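From: Chrysoula Kalogeropoulos
To: the share-house list
Date: Wed 4 September
Subject: Re: what counts as finished on the common table

Hello Gaurav, hello all,

Thank you for your message, I read it two times to be sure I understand the question.

Gaurav Jaiswal wrote:

> Hi everyone. Can we please agree on one rule for the table in the
> common room? Last Sunday I threw out half a packet of crackers that
> belonged to Makis, and he was not happy with me. In February we said
> "clear it after supper", but some people clear everything and some
> only take their own plate. I don't mind doing the work, I would just
> like to know what I am allowed to put in the bin.
> Also, who has the key for the pantry cupboard on level 3?
> Gaurav

First the key. It is with Consolacion Quiambao in room 82, and she is home most evenings after seven. Please knock, the bell there does not work.

Now the table. I think the rule from February was too short, and this is partly my fault as I was the one who wrote it on the fridge. Here is what I would propose. Used tissues, serviettes and empty wrappers go in the bin at once, and you don't need to ask any person. Food in a box or a bag that is still closed goes to the pantry shelf. If it is open, please put a clip on it and write a name, there are clips in the second drawer. Takeaway containers with food in them go in the fridge until the next evening, and after this anybody may throw them out. Glass jars we keep, Fotis washes them for his olives.

Makis asked me if he can leave his things on the table when he plans to come back in one hour. I would say yes for one hour, but not for the night. We had ants in the summer and I don't wish to see them again.

About the cloth - please do not take it off to shake it on the balcony, the neighbours below complained. Wipe it where it is, with the yellow sponge and not the green one.

If somebody disagrees, write to the list before the weekend, then I will make a new paper for the fridge.

The tissues are the part I feel most strongly about, and they are also the easiest. Crumpled ones like the two lying on the mint-green cloth go straight in the bin, whoever used them. The blue box of biscuits or crackers near the back is a different matter: look first if it is open, then clip or shelf. For the snack bag it is the same.

Kind regards,
Chrysoula

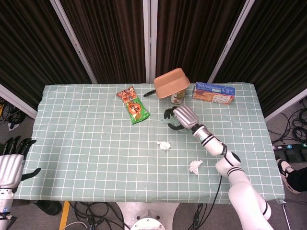
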